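Catemetti wants 95 dollars a year to tell you which political videos are lying to you. I paid it in May, out of my own pocket, and used it through a primary season in a town where half the arguments at the diner start with a clip somebody saw on their phone.

The pitch is simple enough. You add a small button to your browser, you land on a post or a video making a claim about a bill, a candidate or a shooting, and you press the button. A panel slides out with a rating from "solid" to "false" and a list of sources. The company says its staff reads everything before a rating goes up. I have my doubts about "everything."

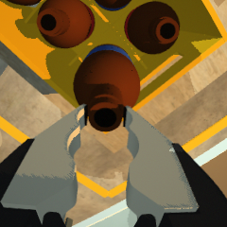 My first week went badly. I fed it 33 claims I had already checked myself, most of them about gun bills, school board races and one very heated county levy. It got the national ones mostly right. On the local ones it came back with "not enough information" so often that I quit pressing the button. A claim that the Heltcombe council had voted to close the public library on Sundays got a "mostly solid," with a link to the agenda. The council tabled that item. The minutes were online, two clicks away.

That's a bad miss for a product sold on the promise of reading the fine print.

Speed is the other problem. A rumor about a polling place in Flutstead went past 807 shares on a Friday morning, and the rating showed up after dinner. It was correct, and by then I doubt it changed one mind. 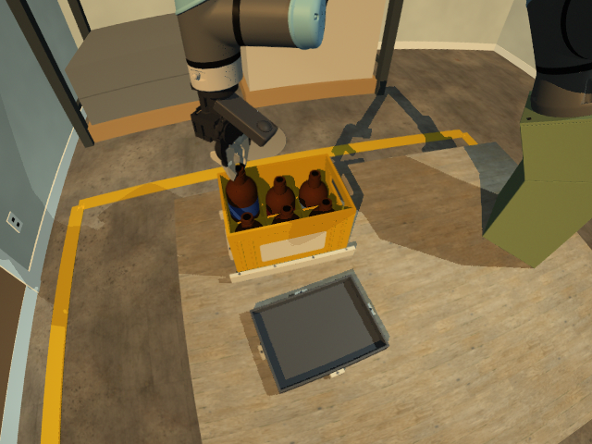
Does it lean left or right?
I couldn't find a steady lean in the ratings, but the summaries are another matter. They use "claimed" for people the writer seems to doubt and "said" for everyone else, and that sort of thing adds up when you read a lot of them.

The source lists are the part I'd keep. They run long, they link to the bill text where there is one, and they show you the quote before and after the bit that got clipped. Twice that was all I needed. You could get the same thing from a patient search, though, and a search is free.

Canceling took three emails. The second reply offered me the "Bustos plan," a family tier I had never asked about.

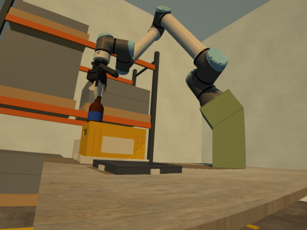
Sigrún Eskildsen
Staff reviewer, politics and media

I asked my colleague Bautista Gaete to try it too, as he covers the statehouse and is more forgiving than I am. He liked the panel and thought I was hard on the wait times. He also let his trial run out.

The archive holds some 619 rated claims on state politics, which sounded like plenty until I sorted by state. Mine had a handful, most of them about the governor's race. If you mainly follow Washington and you argue with relatives online, a month of it might be worth your money. For city hall, call the clerk's office and ask for the minutes.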